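Supply room news

The clinic supply drive closes on 26 May 2026, and packing of the small kits starts the next morning. We are short of a few things. Naa Mensah has the full list, but masks and wrapped syringes are the main ones. Please leave items in their wrappers and put them in the blue bins - one kind of item to a bin. 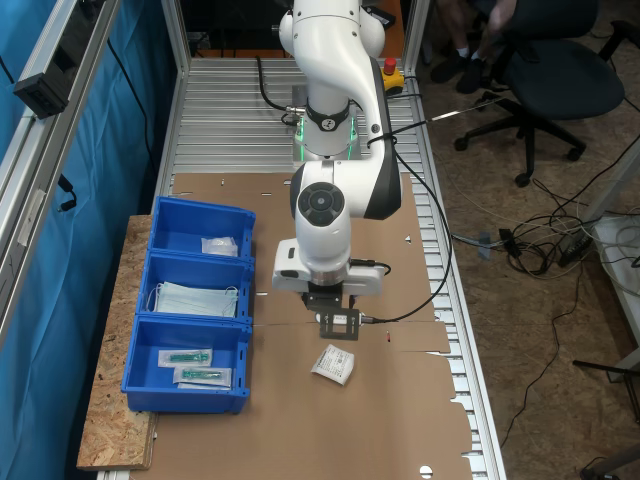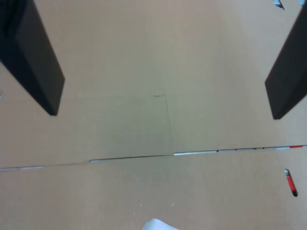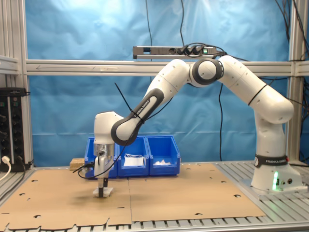

The target this year is 166 kits, up from 100 in April. Ayuba Laryea will check expiration dates before anything is boxed, so drop-offs should reach the Tornau building by noon. Opened packages can't go out and will be returned to whoever brought them in.

Rosalía Llorente still needs 2 drivers for the Adska run. Larger boxes go separately with Janaka Jayasinghe, and he would like the weights written on the lid - not on the side.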